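Pludley Household Crockery Vocabulary Collection
README and data card

Maintained by the Raltton Centre for Regional English
Contact for this release: Bianca Mocanu, collections officer

Summary

The Pludley Household Crockery Vocabulary Collection records the words that English speakers in Australia use for everyday cups, bowls, plates, jugs and serving dishes. It contains 2,000 written responses from 134 respondents, collected by postal and online questionnaire. Each response consists of a prompt, the respondent's answer in their own spelling, a standardised headword and a small set of social and regional variables.

The collection was prepared for lexicographers, dialectologists and teachers of English as an additional language. It may also be of use to museum staff who catalogue domestic ceramics and need to reconcile donors' descriptions with a controlled vocabulary.

Background

The questionnaire continues work begun under the Trarkar Survey, a paper-based study of kitchen and laundry terms. The Trarkar returns were catalogued on index cards and were never released in machine-readable form. Those cards are held at the Centre and may be consulted by appointment. They are not included here, although the wording of many prompts has been carried over so that the two bodies of material can be compared.

The coding scheme follows the Peñalver classification, which organises vessels by use before shape. Under this scheme a bowl for breakfast cereal and a bowl for mixing batter belong to separate branches, whatever their dimensions. The Centre considered a scheme based on shape and found it unsuited to responses in which the object is named by its occasion, such as "pudding bowl" or "smoko mug".

Contents of the release

responses.csv
One row per response, encoded in UTF-8, with a header row.

respondents.csv
One row per respondent. Contains age band, region of upbringing, region of current residence and languages spoken in the childhood home.

headwords.csv
The 700 standardised headwords, each with its Peñalver code and a short definition.

prompts.txt
The full text of the questionnaire in the order in which it was presented.

changes.txt
A list of corrections made between versions.

Fields in responses.csv

response_id: a unique integer, stable across versions.
respondent_id: links to respondents.csv.
prompt_id: links to prompts.txt.
answer_raw: the answer as written, including misspellings, capitals and punctuation.
headword: the standardised form assigned by the coder.
confidence: the coder's rating, where 1 is certain, 2 is probable and 3 is doubtful.
remark: any comment supplied by the respondent, with identifying details removed.

Empty cells indicate that the respondent left the item blank. The value NK indicates that the respondent wrote that they did not know a word for the object. These two cases should be kept apart in analysis. Older respondents in particular used the remark field to explain that a relative would have had a word for the item, and such answers are coded NK with the remark preserved.

Collection procedure

Respondents were recruited through public libraries, neighbourhood houses and the Centre's mailing list. Participation was unpaid. Prompts were verbal, for example: "What do you call the small dish you would use for jam at the table?" No object was shown, so as not to favour a term associated with a particular colour or style of ware. Respondents were asked to give the word they would use at home and were invited to add a second word if another was used by parents or grandparents.

The online form opened in November and remained open until the postal returns had been received. Duplicate submissions were identified from contact details and merged before those details were destroyed.

Coding

Two coders assigned headwords independently. Where they differed, a third reader decided the matter and the confidence rating was set to 2 or 3. Regular spelling variation was normalised without comment. Plural answers were reduced to the singular. Brand names used as common nouns were retained in answer_raw and mapped to a generic headword.

The distinction between "cup" and "mug" caused the greatest difficulty. Many respondents reserve "cup" for a vessel with a saucer but use it for any drinking vessel in the phrase "a cup of tea". The prompts attempt to separate these senses, although not always with success. Users should consult the remark field before drawing conclusions about either term. 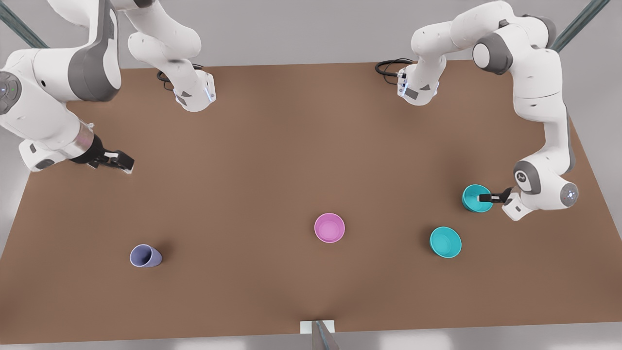
Material and colour terms present a related problem. Answers such as "the good china", "enamel mug" and "the blue bowl" combine a name with a modifier that may be either descriptive or part of a fixed household expression. The coders treated the modifier as descriptive unless the respondent indicated otherwise. The original wording can always be recovered from answer_raw, and users who favour a different treatment are encouraged to recode from that field.

Known limitations

The sample is not representative of the Australian population. Respondents aged over sixty are over-represented, as are residents of regional towns. Speakers of Aboriginal English are few in number, and the collection should not be used to make claims about those varieties.

Regional labels refer to the place where the respondent reports having spent most of their childhood. Families who moved often were asked to select one place only. Some respondents objected to this requirement, and their objections have been kept in the remark field.

The prompts assume a kitchen with separate vessels for cooking and serving. Terms for lidded lunch containers, rice bowls and small tea glasses are thinly covered, and the Centre intends to revise the relevant section before a further round of collection.

Privacy

Names, addresses and contact details have been removed. Place names smaller than a region have been replaced with the label PLACE. Users must not attempt to identify respondents or their families. Any disclosure that appears to have been overlooked should be reported to the Centre so that the row can be corrected.

Licence and citation

The collection may be used for research, teaching and publication, provided that the source is acknowledged. Commercial dictionary publishers are asked to write to the Centre before incorporating definitions from headwords.csv, parts of which are adapted from unpublished notes.

Suggested citation: Raltton Centre for Regional English, Pludley Household Crockery Vocabulary Collection, with the version number given in changes.txt.

Corrections

Proposed corrections should quote the response_id and state the headword preferred, with a brief reason. Correspondence should be addressed to Bianca Mocanu at the Centre. Accepted changes are entered in changes.txt and appear in the next numbered version.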